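## Keeping paper cups in order

Paper cups come in long sleeves, and once the sleeve is open they tend to roll, tip and pick up dust. A bit of stacking at the start saves work later in the day.

Wipe the table and let it dry before any cups go down. Take the cups out of the sleeve in short runs and set them upside down, rims to the table. The rim is the widest part, so the stack stands steadier this way and the insides stay clean.

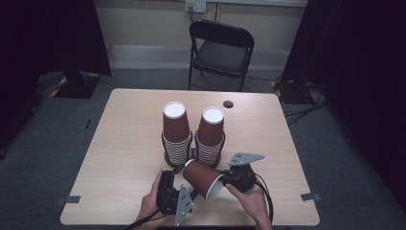 *Two stacks of brown cups, bottoms up, side by side.*

Keep the stacks close together and well back from the table edge. Two medium stacks are easier to handle than one tall one. Handle cups by the outside wall and keep fingers off the rim. If two stick together, twist gently – pulling straight up can bend the rim.

For a coffee table that gets steady use, a wire holder with a round base is worth having. It keeps the cups upright when people take them in a hurry. Kaj Bisgaard sets up the drinks table at Henum and goes through more than 300 cups in a busy January. He refills the holder at 10 in the morning and again after lunch.
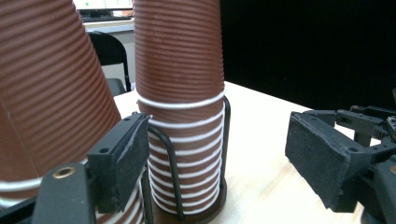 **How many cups should I put out at once?**

For a group of 100, start with half that number and keep the rest in the closed sleeve. Top up when the stack gets down to a hand's height.

Store spare sleeves on a dry shelf, away from the sink and the kettle. Damp cups go soft at the seam and should be thrown out.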